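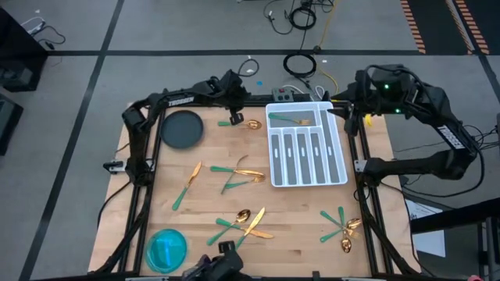 Toltmont, 2025-06-12

Cutlery sorting, Kenia set, green handles and gold heads. White tray at the upper right of the table, long compartment across the top, five narrow slots under it. One fork is lying in the long compartment. Spoon and a knife still out on the wood, with other pieces of the set.

Decided on the layout, same as in May: knives in the leftmost slot, then forks, then spoons. The other 2 slots stay free for small pieces. The long compartment is for serving pieces only, so the fork has to move.

Charcoal plate upper left, turquoise dish lower left. Leave both where they are until the cutlery is put away, then stack them, dish on top.

Slot width on the tray is 79 mm on the Gavano sheet, which can't be right for the narrow ones. Measure again before ordering inserts. Order no. 1283 is on hold until then.

To do:
- wipe out slots before the next sort
- ask Ahn for 5 spare forks, same finish
- label the shelf for the second tray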